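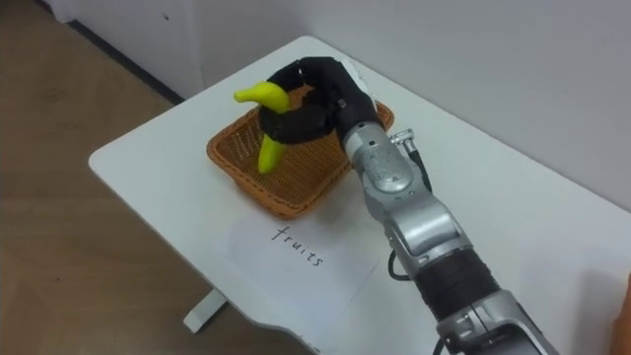 One of our Nellton readers wrote in to ask whether we could please, please run something on packed lunches before the new term starts in January, as she has made the same turkey sandwich 302 times and her kids have begun trading it away. Well, we hear you! Packing lunch is one of those jobs that sneaks up on you at 9 at night when the dishwasher is already running and the bread is down to the two heels.

What has worked in our house (and I'm only speaking for ours) is cooking a little extra at supper and letting that be tomorrow's lunch. Cold roast chicken in a tortilla, leftover noodles with peas, even last night's meatloaf if you slice it thin. My youngest will eat nearly anything if it comes with a dip, so I keep a jar of ranch going and spoon it into those tiny lidded cups they sell at Mosach, 11 to a pack for reasons I have never understood.

As for fruit, buy it a bit green on the weekend and it will be just right by midweek. Apples go brown once they're cut, but a squeeze of lemon holds them till noon.

The Rankin branch library has a whole shelf of lunch cookbooks, just past the large print, and you can keep them for 2 weeks. If you have a favorite of your own, drop it in the recipe box by the front desk and we'll print as many as we have room for next time.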